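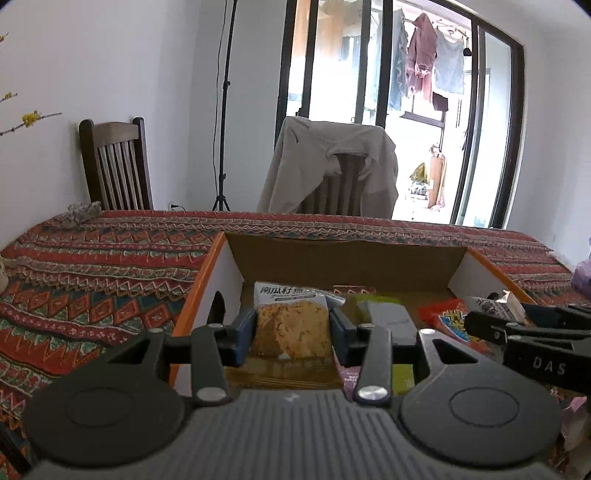 Two grippers, one bag of brittle, and a box on the bed.

I have been rewriting our handling rules again. The last lot ran to nine pages and were written by me, in a mood, after somebody put a gripper down on top of its own cable. They covered cables beautifully. They said almost nothing about what to do with a bag of snacks, and snacks are most of the work.

For anyone new to this blog: I look after session practice for a small outfit called Drevovano. We record people doing household jobs with hand-held grippers, so that robot arms can be taught the same jobs. My part is the rules. It's a glamorous position. I own a laminator.

The new version fits on two sheets, and I've argued over every line of it with Rosalie Zaugg, who trains our operators and thinks a rule longer than a breath is a short story. She is right, which I've told her once and don't intend to repeat.

So, what survived.

Grip the packet by what's in it, if what's in it can take it. A bag of chips gets held by the seal. A slab of something solid gets held across the body with the pads square to each other. Brittle sits awkwardly between the two, as you'd guess from the name, and the rule for brittle is to close until the bag stops sliding and then leave your hand alone. Everyone wants to give it one more squeeze. The old rules had a paragraph on this and the new ones have the words "no second squeeze", which Rosalie wanted in capitals and didn't get.

Upright in, upright out. If a bag goes into the box standing, it comes out standing. You'd be amazed how much footage we used to bin over that.

With two grippers over one box, one moves and one waits. The waiting one stays open and off to the side. Benedikt Holzer calls this the four-way stop, and he drives like someone who has only heard of those. There's a longer rule for handing an item from one gripper to the other, and I'm not going to reproduce it because it's on its sixth draft and I'm sick of the sight of it.

Don't tidy the room. This one gets me more email than all the others put together. New operators arrive at a place and start folding blankets and shifting chairs, out of plain good manners, and I have to be the ogre who says put that back. A robot that has only ever seen neat bedrooms will be no use in mine. Jackets stay on chairs and laundry stays on the line. The exceptions are anything with a name and address on it, anything medical, and anything you would trip over. Those get moved before you start and written down on the sheet.

Soft surfaces count as surfaces. We had a rule that boxes had to sit on a table, and I took it out in October. It came across more or less whole from the Wullholm guide, which is a very good guide if you happen to be working in a warehouse. People unpack things on beds. A bed gives when you lean on it and the box tilts a few degrees toward you, and the operator is meant to cope with that the way they would at home. The only thing we ask is that nobody kneels on it. I'd like to say this was a matter of principle, but it's mostly that Benedikt knelt on one.

Look before you close. One full look, then the fingers. I stole this from my old supervisor at Gasser, who said it about bench vises and had the thumbnail to prove it.

Stop at the end. When the last packet is down, open the jaws, back away and hold still for two seconds. Of the 1471 clips I went through for this rewrite, some 600 finished with the operator already wandering off to look for a pen. I watched all of them. I know a great deal about the ceilings of other people's spare rooms.

What I haven't settled is whether a dropped item should end the take. The people at Breltel, who get our recordings, say keep going and pick it up, since a robot will drop things too. Rosalie says operators get sloppy if dropping is free. I've gone back and forth – the current draft says keep going once, stop on the second, and that's the sort of compromise that pleases no one and gets laminated anyway.

If you do this kind of work and have a better rule for drops, send it along. Keep it short or Rosalie won't read it.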